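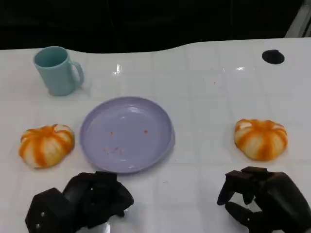 Small guest houses at Gulldale: what do visitors pay for?

Tourism and Hospitality, group report, draft 2

Why we picked it

Gulldale has plenty of places to stay but most students write up the big hotels. We wanted the small ones. Two guest houses agreed to take part, Jasoncombe (up the hill, sea view from the front rooms) and Kanaujia (back street, no view, cheaper). Both do bed and breakfast only. Both run by the people who live there.

Main question: does the view decide the booking, or the breakfast, or just price?

What we did

Short paper form left in the rooms during March. 20 forms came back in the end, which is less than we hoped. Questions on how guests found the place, what they looked at first, and whether they would come again. Also read the guest books, with permission, and sat in on a check-in at each house.
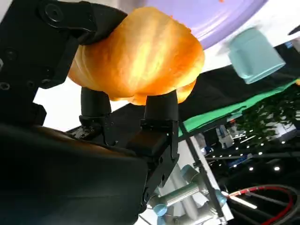
The forms were typed up on a Monday and we sorted the answers by hand into view, food, price, welcome and parking. Some guests wrote two things on one line, so those got counted under both. Probaly not the best way but it kept the comments whole.

What we found

View came up a lot for Jasoncombe, no surprise. But the returning guests hardly mentioned it. They wrote about being let in early, or somewhere dry for walking boots. At Kanaujia it was price first, then breakfast, then how quiet the street is at night. Parking was the main moan at both.

Websites matter more than the owners think. Kanaujia has no photos of its bathrooms and several guests said they nearly went elsewhere. Jasoncombe still shows the old tarriff.

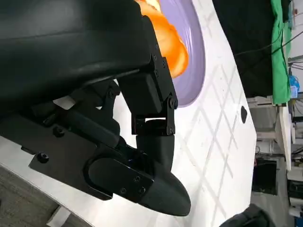
Fig. 3. Black gripper above a white tabletop.

Problems

Only one month, and out of season. Summer guests might say something else. Families are missing, all the forms were from couples or people on their own. The report limit was 3000 words so the Findmont comparison got dropped, notes are in the appendix.

Still to do: page numbers, check the reference list, ask both houses if they want a copy.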